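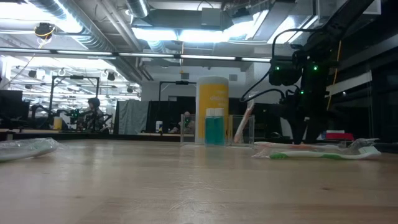

Sukomlow, 20 January 2023

Progress report to the Skorcombe fund: toiletries sorting and packing trial

Work since the last report has covered the table layout, the item list and the condition of the room. The task remains as agreed: wrapped toothbrushes and small bottles are sorted into clear cups on a light wooden tabletop, with a tall yellow container kept near the middle as a fixed reference. The wrapped toothbrushes start at the left and right of the table.

Sorting runs completed to date: 172, against a planned 193. The shortfall arises from two lost days in the week when the cups were replaced. Eun-ji Um has revised the run sheet and expects to recover the difference by the end of next month.

Crinkled wrapping remains the main source of rejected runs. Janaka Marikar is comparing seven wrapper types supplied by Lulard – results will follow separately.

Room services

The ceiling services were surveyed for the lighting and ventilation section of the final report. Pipe and duct routes have been added to the room plan. No alterations are requested. 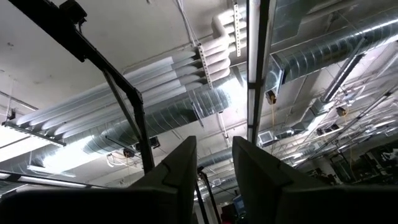
White insulated pipes and spiral-seamed ducts at ceiling level.

Floor and workstations

Pao-chu Tsang has drawn up the floor plan. Cable runs under the tables are to be tidied and fixed before the next block of runs. The cost falls within the existing equipment line.
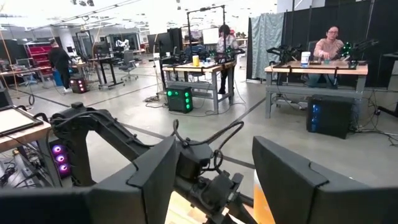

Central workstation with yellow container, and benches beyond.

Next period: complete the outstanding runs, close the wrapper comparison and issue the draft item list to Ji-hoon Cha for comment. The final report is still due in July.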